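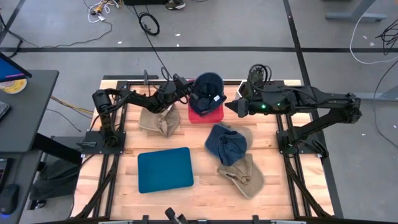

A navy blue cap above the tabletop.

The Vumcombe Register

The meter at Vumcombe pumping station read 481 when Sumeya Kahsay signed in. She copied the figure into the register, initialed it, and turned back a page to check the previous entry. It also read 481.

The handwriting was Henok Mekonnen's. He had worked the night shift at Vumcombe for 4 years and wrote his sevens with a bar. The entry recorded a draw of 233 units between midnight and dawn, both pumps running, no faults. A draw of 233 should have moved the meter by 233.

She tested the meter first. She opened the bypass, ran pump 2 for ten minutes, and watched the dial advance. The meter worked. She closed the bypass and noted the new reading in pencil.

The pump log was kept on a separate clock in the basement. It showed no starts after midnight. The inlet valve was shut and the seal on it was intact.

She telephoned Lorena Domínguez at the district office and gave her the figures in order.

"Where did the town get its water?" Lorena asked.

"The reservoir level hasn't dropped."

"Then nobody used any."

Sumeya looked out at the road down to Mistano. It was past eight. There was no smoke from the bakery, and the Kontogiannis truck, due at seven, had not come up the hill.

"Is Henok with you?" Lorena asked.

"His coat is on the hook," Sumeya said. She picked up the pen and entered the time of the call.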